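**Minutes: Demonstration visit, Toltilik workshop, Pellside**
3 January 2020

Present: Ferhat Uysal (chair), Tuncay Baysal, Orhun Yalçınkaya, Hòa Tăng (minutes)
Apologies: Erhan Akgül

**1. Previous minutes**
Accepted with one correction. The cable order in item 4 should read 12, as on the delivery note.

**2. Demonstration of the two-arm robot**
T. Baysal ran the demonstration for the visitors from Sernatell. He outlined the arm layout and the control station before starting.
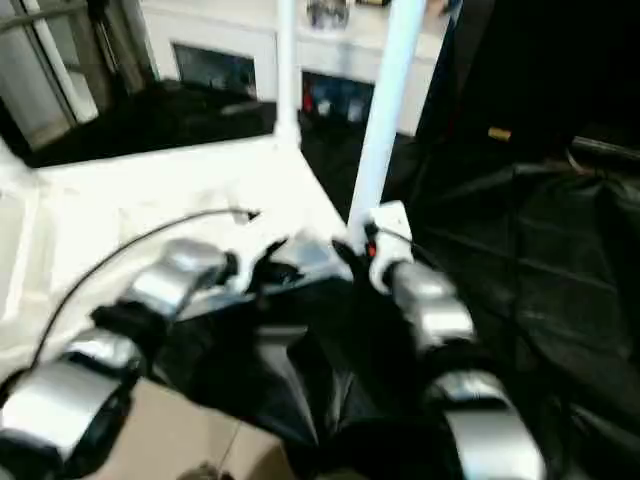

Visitors asked how operator time is recorded. T. Baysal replied that each run is logged from the first arm command to release of the controls. The log held 3,794 runs at the start of the visit, of which 1,608 have been reviewed. O. Yalçınkaya asked that unreviewed runs be kept out of the figures sent to Sernatell. Agreed.

**3. Handling of furniture**
The chair task was shown next. F. Uysal noted that grip position on a molded seat is still chosen by the operator. Sernatell would like a written procedure before any repeat visit.
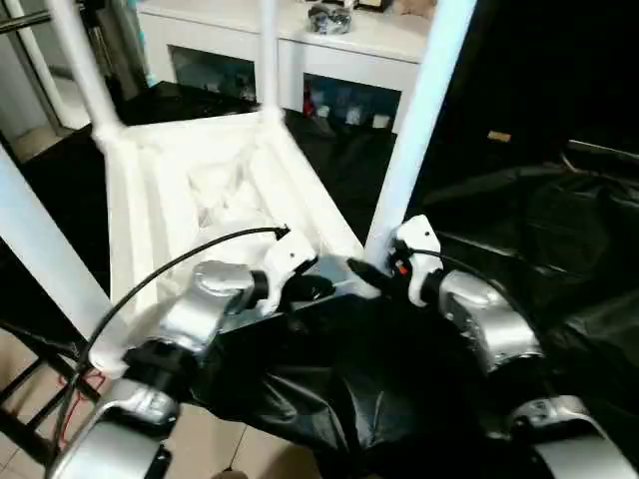

Discussion moved to grip force. H. Tăng reported that the present limit was set in September and has not been changed. O. Yalçınkaya considers it low for heavier items. No decision; to be taken up with E. Akgül.

**4. Actions**
- T. Baysal: draft grip procedure, two pages at most.
- O. Yalçınkaya: send reviewed figures to Sernatell.
- H. Tăng: raise invoice 610 again with accounts.

**5. Next meeting**
Date to be circulated by F. Uysal.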